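**Hard box or soft pouch for small bottles? (travel medicine / toiletry kit)**

**kartini_h** – 1 February 2024

Hello all. I am repacking the small bottles that I carry when I visit my mother. Drops, a hand gel, vitamins, one cough syrup. Until now everything was in one zippered pouch and each time I open it I must dig like a mole. My sister says I should use a hard box with edges, so the bottles stand or lie in their place. I worry that the box takes too much room in the bag. The trip is 9 hours by train, so I do want to reach things quickly.

What do you use?

---

**oler_rekha**

Hard box, no question. I had a pouch for years and a bottle of eye drops opened inside. The pouch could not be saved. A box you can rinse in the sink.

Buy one with a lid that closes with a click. Mine is from a shop in Cisneros, no brand on it.

---

**KennaB**

I disagree with Rekha, sorry. A pouch goes into the corner of the bag where nothing else fits. A box wants its own space and it wins every time against your socks. If the caps are the problem, put a small piece of plastic wrap under each cap before you screw it on. I have done this since last May and nothing leaked.

---

**oler_rekha**

Plastic wrap under every cap, every day of the trip? I would do it once and then forget it.

---

**KennaB**

Only for the travel day. At the other end I take it off.

---

**max_valde**

> each time I open it I must dig like a mole

This is a problem of how many bottles, I think, more than box or pouch. Before you buy anything, put all of it on a table and look. I did this and I found 3 bottles of the same nasal spray, all started. I also found a burn cream from when we lived in Clurkgate. I threw away the old things and then the pouch was half empty.

---

**kartini_h**

Max, I did it this morning. I had 12 bottles and now I have 9. Two were expired and one had no label, so I don't know what it was.

It is better, but I still like the idea that each has a place. Can I use both? Box for the ones I need on the train and pouch for the others?

---

**remik_kw**

Yes, this is how we do it at home, and I would like to defend it, as people always say it is too complicated.

We have a shallow box without many walls inside. In it go only the things for the same day. In the pouch goes everything else, and the pouch has a label so that my wife does not take it for her cables pouch, which looks almost the same. When we arrive, the box stays on the night table and the pouch goes in a drawer.

A few things we learned:

- Lay the bottles down if the box is shallow. Standing bottles fall at the first curve.
- Put the biggest one first, along the long side. The small ones find their place after.
- Syrup never goes in the box. Syrup goes in its own bag, always.
- Pack on a table with a cloth. On a bare table the small round bottles roll to the floor, and then you are under the sofa looking for them.
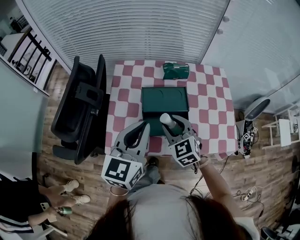
Also check the height before you close the lid. Ours closed well with everything except the hand gel, and I pushed it, and the cap cracked. Now I use a smaller gel. The box itself is a Hunel, the middle size. They make a deeper one, but for us it was too heavy when full.

---

**KennaB**

So now it is two containers where before it was one. I don't see how this saves room!

---

**remik_kw**

It does not save room, I agree. It saves looking. On the train I open the box and in one second I have the drops.

---

**max_valde**

I am with Kenna about the room, but for 9 hours sitting in a train I would maybe accept the box. For a short trip, no. My whole trip to work is 46 minutes and I carry one bottle in my coat.

One question, Remigiusz. Do you put something soft between the bottles? Mine make noise all the way and it makes me crazy.

---

**remik_kw**

A folded handkerchief over them, under the lid. Not between. If you put it between, they don't fit anymore.

---

**oler_rekha**

Cotton pads also work, and you can use them after.

---

**kartini_h**

Thank you everyone. I will try box and pouch together and measure my gel first. Kenna, I will use your plastic wrap for the syrup, this one I don't trust in any container.

Does the middle Hunel fit in a normal backpack, flat, at the bottom? I can't find the measures on their page.

---

**remik_kw**

In mine yes, flat, with a sweater on top. I will measure it tonight and write it here.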